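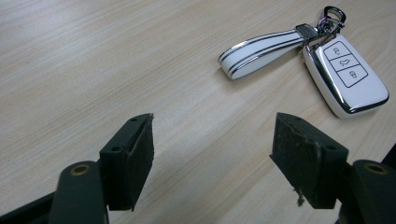 White key fob with its strap and clip, on the table.

Home Tidying Hallway Care & Cleaning Contact

Keys and wallets live hard lives, poor things, and most of us only think of them when we're late and patting every pocket. My own habit, picked up from Zhenhua Cheng when we shared a flat in Bredlow, is to lay everything out on a bare table one evening in November and give it all a proper going over (with a pot of tea, naturally).

Start with the fob. Wipe the case with a barely damp cloth, going gently round the buttons and along the shiny trim, then dry it straight away. A white strap shows every mark, so open out the loop and work along it in short strokes – never scrub across printed stripes. Finish with the clip, and give the links a little tug to be sure they're sound. 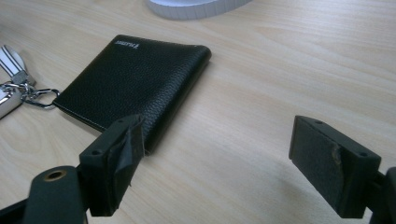

Nemutdale Household Notes, no. 374

Now the wallet. Empty it first, old receipts and all, and fold it flat again before you brush it. Pebbled leather holds dust in its dimples, so use a soft dry brush and take your time along the fold and the stitching. If you clip your keys to it, undo the snap hook and wipe behind it too. Leave everything out for 2 hours before it goes back in your bag.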